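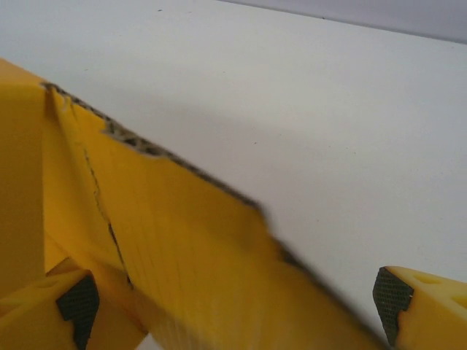
La Fundación Feltier abre la convocatoria de ayudas a la encuadernación y restauración de fondos locales

4 de agosto de 2026

La Fundación Feltier ha abierto el plazo de presentación de solicitudes para su programa de ayudas a la conservación de fondos documentales, dirigido a archivos municipales, bibliotecas públicas y asociaciones culturales que custodien documentación anterior a la creación de los registros digitales. El plazo permanecerá abierto durante 30 días naturales a partir de la publicación de las bases.

La convocatoria contempla dos modalidades. La primera financia la limpieza, la consolidación del papel y la reencuadernación de volúmenes deteriorados, con una cuantía máxima de 1.000 euros por entidad. La segunda, dotada con hasta 500 euros, se destina a la adquisición de cajas, carpetas y otros materiales de conservación preventiva. Ambas modalidades son compatibles entre sí, siempre que se presenten memorias independientes.

Según ha señalado la directora de programas de la fundación, Ulla Amundsen, la edición de este año concede prioridad a los fondos de consulta frecuente. «Los padrones, los libros de actas y la prensa comarcal son los documentos que más pasan por las manos de los usuarios - y los que con mayor rapidez se deterioran», ha indicado.

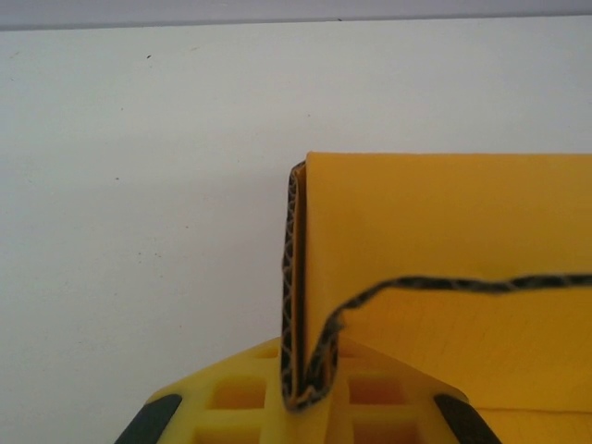

Las solicitudes serán valoradas por una comisión técnica de seis miembros, presidida por la conservadora Yen-ting Hsu, responsable del taller de papel de la Biblioteca Peltari. La comisión atenderá al estado material de las piezas, a su interés para la historia local y a las condiciones del depósito en el que se conservan. Las entidades beneficiarias deberán facilitar el acceso público a los documentos una vez finalizada la intervención.

En la convocatoria anterior, resuelta en mayo, el Archivo Gorton recibió una ayuda para el tratamiento de su colección de planos, en tanto que la Asociación Björklund destinó la suya a la correspondencia comercial del antiguo puerto.

Las bases completas y el formulario de solicitud pueden consultarse en la sede de la fundación y en su página web. La documentación podrá presentarse por vía electrónica o en el registro general, en horario de mañana. La resolución se notificará por escrito a todas las entidades participantes.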